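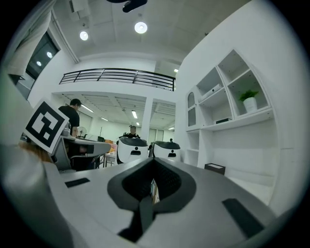 Yuto Furukawa asked in the other thread whether a hand-held gripper with one wide lens can stand in for a teleoperated arm when all you need is jaw width and wrist pose, and I'd like to move that question here before it gets buried under the servo discussion.

My numbers so far, comparing the Jander hand-held with the Minami two-finger on the arm. Same task on both: pick a plastic cup, set it on a saucer, let go.

Hand-held: 725 takes kept, 4 dropped for lost tracking.
Teleoperated: 160 takes kept in the same working time.

Camera is fixed to the gripper body, fisheye, exposure locked. Marker is a square black-and-white one. Controller on the arm side is the Florlow.

Posted by tangent_arm, 2026-07-17

----------

kwrench
Dropped for lost tracking by what measure? If you only drop a take when the tracker throws an error, you are keeping takes with drift in them. Ours never threw an error and still put the wrist 2 cm inside the table on a bad day.

----------

tangent_arm
Error flag plus a check of the table plane. Any take where the fingertip goes more than 5 mm below the plane is out. Both kinds are in the 4.

----------

kwrench
OK, that is stricter than I expected. What is the room like? A big room with a lot of fixed structure at different depths is close to a best case for a wide lens. Try it facing a blank wall at arm's length and report back.

----------

tangent_arm
Large room, two levels, railing and ceiling lights in view most of the time. You can see the sort of thing in the picture at the top. I agree it flatters the tracker. The blank wall test is on the list.

----------

Yuzuki Hosoda
People moving in the background have been less of a problem for us than I feared, as long as they cover a small part of the view. Ceiling lights are more trouble. With auto exposure on, tilting the gripper up pulled the whole image down and the marker edges went with it. Locking exposure fixed most of that. Set it for the marker and let the lights clip.

----------

mm_per_count
Coming at this from the arm side. I don't think 725 against 160 tells you much. The teleop takes include joint currents and the real closing force. The hand-held takes include neither. You are comparing the cost of two different products.

Also, which version of the Minami? The older one has enough backlash at the jaw that reported width and true width differ by more than a millimeter near closed.

----------

tangent_arm
Newer one. Measured with feeler gauges, 0.3 mm at worst.

On force: granted. For cups I don't care. For anything that deforms I would.

----------

mm_per_count
You will care for cups as soon as someone hands you paper ones.

----------

Yuto Furukawa
Thanks for splitting this off. To narrow my original question: I don't need force. I need to know whether jaw width read from a marker is good enough to replay on a real gripper. We have a Lesier with an encoder at the motor, so I can compare against that, but I have no hand-held to set beside it yet.

----------

tangent_arm
I ran a width test last October on an earlier print of the body. 286 open-close cycles against a caliper, width read from the marker:

Jaw open past half: error under 0.5 mm
Jaw near closed: up to 1.4 mm, always reading too wide
After recalibrating the lens: near closed came down to 0.8 mm

The error near closed was mostly lens model. The marker ends up well away from the optical center, and a low-order fit is poor out there. Use a proper fisheye model and take calibration shots with the board near the rim of the image circle. Most people only shoot the middle.

----------

kwrench
Seconding the rim shots. I would add that the card needs a stiff backing. Ours was on thin stock and bowed after a week, and the fit hid it by shifting the focal length.

----------

Yuzuki Hosoda
I disagree a little on the lens being the main cause. With a printed body, some of what you read near closed is the finger mount flexing when the operator squeezes. Squeeze hard on nothing, then on a steel block, and compare. We got 0.6 mm of difference with no change in the lens at all. That would also give you an offset in one direction only.

----------

tangent_arm
Fair. I did not separate those two. The caliper was on the fingertips and the operator was told to close "normally", so flex is in there. I'll rerun with a block and a fixed squeeze.

----------

mm_per_count
If you rerun it, log the time stamps too. When we replayed hand-held data on an arm, latency between the camera and the controller hurt us more than width did. The gripper closed late and pushed the cup over. Everyone blamed calibration -- it was 90 ms of buffering.

----------

Yuto Furukawa
How did you measure the 90 ms?

----------

mm_per_count
Camera pointed at an LED driven from a controller output, both logged against the same clock. Take the median of a few hundred blinks. Don't trust the driver's own time stamp until you have done this once.

----------

tangent_arm
Will do the LED test on the Florlow first, then block and squeeze, then blank wall. Raw logs for the width test go up with the rerun, same column order as before, widths in mm.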